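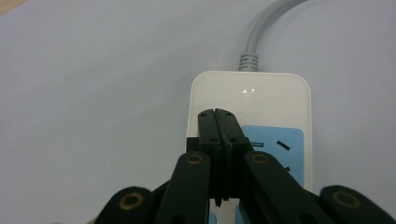
November, bench 2, afternoon session. Comparison of the Skernon hand-held gripper with the Nilsuwan parallel unit, continued from the morning. The purpose of the session was to decide which finger set goes forward to the Dondgate cable-handling trial. The Skernon was tried first, on the white power strip with the blue socket panels. With the pads closed over the middle of the casing, the tips come to just below the printed rating, and the right link crosses the socket panel and covers part of the slots. Any vision check of the outlets will therefore need a second viewpoint or an approach from the cable end.

Settings: controller Flirkudari, default gains, stream logged at 90 Hz. Finger travel was zeroed before each set. Three sets were completed with each gripper, 900 frames per set.

Skernon: closes evenly, with no play felt at the bushed pivots. The pads slid on the glossy casing in set 2 when the approach was fast. Slower approaches held. The pads are rigid and should be tried again with a thin rubber facing.

Nilsuwan: better hold on the long sides of the strip, but the body is bulky and touched the cable in two sets. Mass with bracket is 1175 g, which is tiring by the end of a set and must be noted for the operators.

Decision: Skernon to go forward, subject to the facing test. Nilsuwan retained as reference.

To do: cut facings in two thicknesses. Repeat set 2 at both speeds. Confirm with Dondgate whether the strip will be fixed to the table or left free, as the present results apply only to a free strip.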